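Minutes, Monday residents' meeting, Panasiuk building

I took notes again, so blame me for the spelling! Oksana Bondarchuk chaired and we got going once the tea was poured.

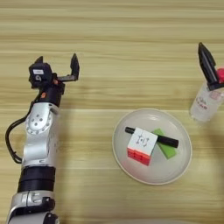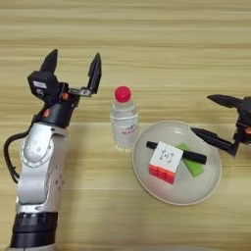
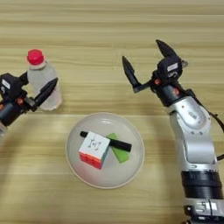 The light wood tabletop, Monday.

Courtyard garden: Nazar Palamarchuk has a quote from Suseo for the raised beds, 3000 with soil and delivery. I thought that was steep (so did most of us) and he'll ask Erkico for a price too. 14 households want a bed.

Bike room: the lock sticks. Oksana is calling the locksmith.

April plant swap: yes, same as last year, and we get 400 from the building fund for pots and seedlings. I said I'd bring tomatoes, more than 50 of them are already taking over my kitchen!

Parking: talked a lot, decided nothing, moved to next time.

Closed at nine. Nazar has the key.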